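Kit Jerkura « Foyer sobre » : notre avis après un hiver

Note : deux étoiles sur cinq

On nous en avait parlé au forum des associations, avec beaucoup d'enthousiasme et un dépliant vert pomme. Le kit Jerkura promet aux ménages de « reprendre la main sur leurs consommations cachées ». Il est vendu aux particuliers, mais la marque vise surtout les structures comme la nôtre, qui prêtent du matériel aux adhérents et font un peu de conseil chez l'habitant. Nous en avons acheté un à 248 euros, port compris, pour le tester avant d'en commander d'autres. Autant l'écrire tout de suite : il n'y aura pas de deuxième commande.

Dans la mallette, on trouve un wattmètre à brancher entre la prise et l'appareil, un thermomètre-hygromètre, des multiprises à interrupteur, deux mousseurs pour robinet, un rouleau de joint pour fenêtre et un livret. Rien d'indigne. Rien non plus qu'on ne trouve pas dans une grande surface de bricolage, souvent pour nettement moins cher si l'on accepte de se passer de la mallette. Celle-ci est d'ailleurs l'élément le plus réussi de l'ensemble, avec une vraie poignée et des fermetures qui tiennent.

Le wattmètre est correct. Je l'ai comparé au mien, un Agarwal acheté il y a des années, et sur un réfrigérateur les deux appareils donnaient pratiquement la même chose. En dessous de quelques watts, par contre, le Jerkura hésite, affiche zéro, remonte, retombe. C'est embêtant pour un produit dont tout l'argumentaire repose sur les petites consommations. L'écran n'est pas rétroéclairé et se lit très mal derrière un meuble, là où se trouvent justement les prises qui nous intéressent.

Le joint de fenêtre s'est décollé en bas chez Despina Zacharopoulos, qui l'avait pourtant posé sur un châssis propre et dégraissé. Chez Kadir Altıntaş il a tenu tout l'hiver. Je ne sais pas quoi en conclure, sinon que le livret aurait pu dire un mot de la température de pose.

Parlons-en, du livret. 26 pages, dont une bonne moitié consacrée à l'histoire de la marque, à ses engagements et à une série de logos que personne chez nous n'a su identifier. Un « label Fikerdale » revient à plusieurs endroits. J'ai écrit pour demander qui le délivre et sur quels critères. La réponse, très aimable, m'a renvoyé à la page du livret où figure le logo. Venant d'une entreprise qui sollicite les votes de ses clients pour un prix de l'entreprise verte, j'attendais un peu mieux.

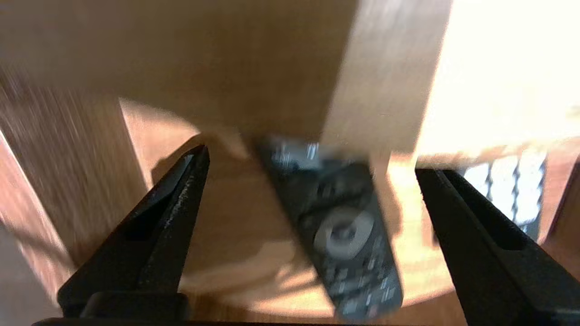 Le chapitre sur les veilles est celui qui m'a le plus agacé. On y lit qu'un foyer peut économiser 35 euros par an « en changeant simplement ses habitudes », sans qu'on sache de quel foyer il s'agit, ni à quel tarif, ni avec quels appareils. Tout le monde éteint son téléviseur avec une télécommande, noire le plus souvent, comme celle de la photo, et le poste passe en veille. Bon. Selon l'âge du modèle, cette veille peut coûter quelques euros par an ou presque rien, et c'est exactement ce que le livret devrait aider à distinguer. Il recommande de couper la multiprise partout, tout le temps, y compris pour la box, alors que certains adhérents ont leur téléphone fixe dessus.

Reste l'application, Senato, à installer pour « suivre ses progrès ». Il faut créer un compte, donner son adresse et la surface du logement, puis recopier les relevés à la main – le wattmètre ne communique avec rien. En échange on reçoit des feuilles vertes à collectionner. Nevzat Oral a désinstallé la sienne au bout de deux semaines, les notifications arrivant vers 6 h du matin.

Les plus : la mallette, les mousseurs, un service client qui répond vite.
Les moins : le prix, l'écran du wattmètre, un livret publicitaire, l'application.

Le kit reste empruntable au local jusqu'en juin, sans le joint. Demandez plutôt le wattmètre Agarwal, il est dans le même placard.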